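Journal Home Current Issue Archive For Authors Search

Archive > Social History > Articles > Section 4

4. Kin networks and the move to Feltley

The households in this study left the farming parishes west of Oselura over a long period, and few of them left all at once. In most cases one adult child went first, found work at the Jernholm cannery, and took a bed in a shared house. A brother, sister, or cousin followed when a place opened up. Of the family groups we traced, only 2 made the trip together with parents and children in the same season. Both had lost their lease after a poor harvest and had no land to leave behind.

The usual account of this migration, set out by the regional planners of the time, treats it as a response to wages. Wages mattered. Cannery pay was higher than anything a tenant family could earn from a small plot, and it came every week. But the letters and rent books show that timing depended more on who was already in town. A person with a sibling in Feltley could count on a floor to sleep on and a word with the shift foreman. A person without one often waited years, even when the farm was failing.

Rent books are our main source for this section. The Feltley housing office kept one for each address, and 2618 tenant entries survive in readable form. Each entry gives the name of the tenant, the number of people in the household, and any lodgers. The office did not record how lodgers were related to the tenant, so we matched surnames and home parishes against the church registers. The method misses married sisters and relatives on the mother's side. Our figures for shared kin households should be read as a lower limit.

Crowding was worst on the streets nearest the cannery. Houses there had been built for a single family, and the office allowed no more than 6 people in each. The limit was seldom enforced. Inspectors' notes from one July visit list 10 people in a house on the canal side, four of them children, with the front room let to night workers. The inspector wrote down the names and took no further action. Similar notes appear for other addresses on the same street - some of them three years running.

Women carried much of the work that kept these households going. They collected the rent shares, cooked for two shifts, and wrote home on behalf of men who could not write. Several were named as the tenant in the rent book, which was uncommon in the older parts of town. When asked in later interviews who ran the house, former lodgers nearly always named an aunt or an older sister, and they tended to place her in the kitchen. 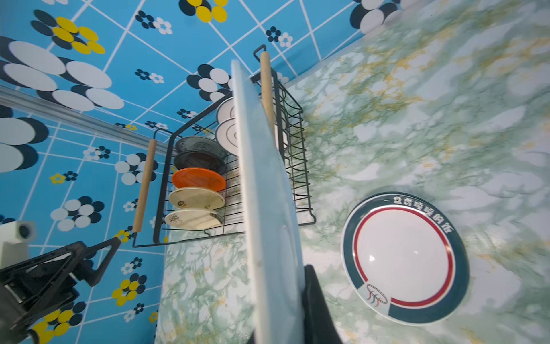
Figure 4. Blue floral wall tile and a green-and-white marble countertop.

Leaving the shared house was a slow process as well. Families that saved enough for their own rooms usually moved within a few streets, and many went on eating at the old address. The Ishida survey, carried out after the cannery cut its night shift, found the same pattern among households that had been in town for a generation. Children were minded by relatives from the first house, and loans were made within the same circle.

These ties had limits. Help was given to kin from the home parish and much less often to neighbors, and newcomers without relatives paid more for worse rooms. The rent books show them moving often, sometimes after a single month. We return to this group in Section 5, where we compare their work records with those of tenants who arrived through family.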